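Kisine Gossip Headlines
README, version 3

Kisine is a set of 244 short celebrity news items with headlines, put together for testing headline writers and topic sorters. The items cover breakups, family feuds, award show outfits and baby news. The people in them are made up, so no real star is named.

Files
items.txt – one item per line, headline first
topics.txt – 4 topic labels, one per item
notes.txt – remarks from the 2 labelers, Impi Juntunen and Gitau Shirima

Known problems
Feuds and breakups overlap. Where the labelers disagreed, Jabari Waweru made the call. Items on travel are few.

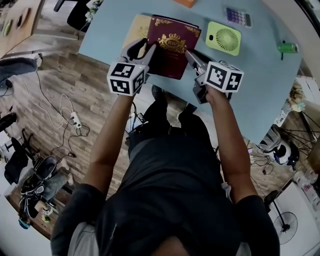 Two booklets on a light blue table, the burgundy one with a gold crest.

Changes
Version 3, Jun 22, 2019 – duplicate headlines removed, typos fixed in topics.txt.

Contact
Jabari Waweru, Grollitz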